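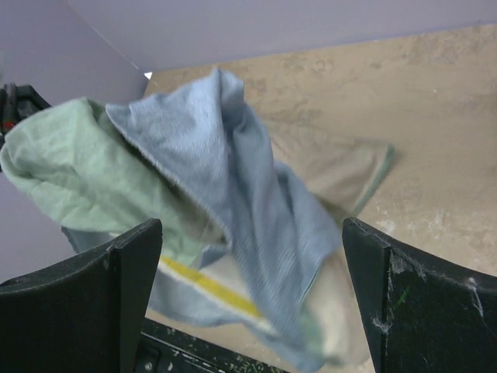 4.2 Finger inspection and lint rules

Soft goods are a wonderful test of discipline. Lint on a fingertip changes how the pad meets the cloth, so our protocol, drafted with Makokha and Kioko at Wanyama, asks operators to wipe both fingers after every nine trials and log any scuffs or marks. Across 343 trials we found the rule easy to keep — and the logs are a pleasure to read!

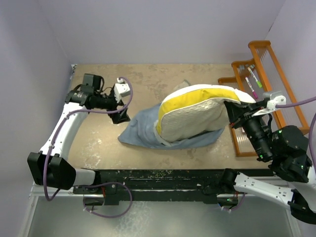
Figure 6. Pillowcase task with two arms. The right gripper holds the raised end of the pillow.

The second rule covers shared holds. An arm that has hold of the item stays closed until its partner reports a stable grasp, and either arm may call a stop. We would love to see other labs adopt both rules and publish their logs.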